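# pisimon

Command-line tool and file format for tileable procedural textures. Current material sets: wood, plaster, woven cloth, brushed metal.
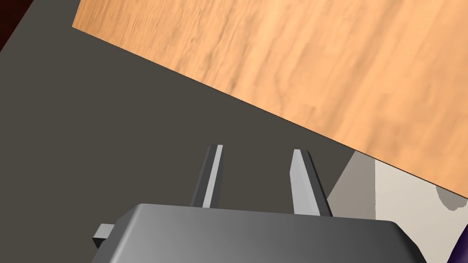 Pisimon reads a plain-text recipe and writes a set of maps (base color, roughness, height, normal). Output is deterministic for a given recipe, seed and version. The project started as a set of shell scripts at Garkis and was rewritten as a single binary when the scripts stopped running on newer systems.

## Status

Usable. The recipe format is stable for wood and plaster. Cloth and metal recipes may still change between minor versions; see `CHANGES.md` before upgrading.

## Install

Build from source:

```
git clone --recursive <repo>
cd pisimon
make
make install PREFIX=$HOME/.local
```

A C compiler, `make` and zlib are required. The `--recursive` flag pulls in the noise library, which is kept as a submodule. Builds without it fail at the link step with a missing `tr_noise_init` symbol.

## Basic use

```
pisimon render recipes/wood/trundby.rcp --size 2000 --seed 16 -o out/
```

Four files are written to `out/`. Existing files are overwritten without a prompt. Pass `--keep` to stop if the directory is not empty.

A low-cost preview writes base color only:

```
pisimon preview recipes/wood/trundby.rcp --size 1000
```

Preview and render use the same sampling grid only when the sizes match. Fine streaks may shift between a preview and a larger render. This is a known limit of the way the fiber layer is seeded (issue list, "fiber drift").

## Recipe format

One key per line. Comments start with `#`. Unknown keys are an error.

```
material wood
base 0.83 0.58 0.36
streak 0.47 0.29 0.16
ring_scale 2
fiber 0.35
warp 0.12
tile both
```

| Key | Meaning | Default |
|---|---|---|
| `base` | linear RGB of the early growth bands | none, required |
| `streak` | linear RGB of the late growth bands | none, required |
| `ring_scale` | band spacing relative to tile width | 1 |
| `fiber` | strength of the fine lengthwise striation | 0.2 |
| `warp` | amount of low-frequency bending | 0 |
| `tile` | `none`, `u`, `v` or `both` | `both` |

Color values are linear. Recipes copied from a paint program will look washed out unless converted first. `pisimon lin <r> <g> <b>` does the conversion for one color.

### Warp

Values over 0.3 produce visible pinching where bands meet the tile boundary. The blend region is fixed at one sixteenth of the tile width and is not configurable. If strong warp is needed, set `tile none` and use a map large enough to cover the surface.

### Fiber

The fiber layer is stretched noise. At grazing view angles it is the first thing lost to mipmapping, and the surface reads as smeared. Options, in order of cost:

1. Lower `fiber` and let the bands carry the material.
2. Raise anisotropic filtering in the renderer.
3. Render at a larger size.

Option 3 does little without option 2.

## Roughness

The wood roughness map is derived from height by a fixed curve. It was fitted by eye against oiled samples in the Nguyen-Tran set and has not been checked against any measured data. Varnished surfaces need a separate map. Do not scale the wood map toward zero; the pores turn into bright specks.

## Batch mode

`pisimon batch list.txt` runs one recipe per line. A failed recipe is logged and skipped, and the exit code is 2 if any line failed. Memory is released between recipes. Jobs are run one at a time; use `xargs -P` if more cores are available.

## Known problems

- Height maps saved as 8-bit show stepping on plaster. Use `--depth 16`.
- `tile u` on cloth leaves a one-pixel seam at odd sizes.
- Normal maps use the Y-up convention. There is no flag for Y-down yet; invert the green channel.
- The nightly build fails if it starts while the Thursday backup is running. Restart it by hand.

## Versioning

A change that alters any output byte for an existing stable recipe bumps the major number. Reference checksums are in `test/sums`. They are regenerated only at a major release, the last of which was in December.

## License

Code is under the MIT license. Recipes and rendered maps are CC0. The Nguyen-Tran sample scans are not distributed with this repository.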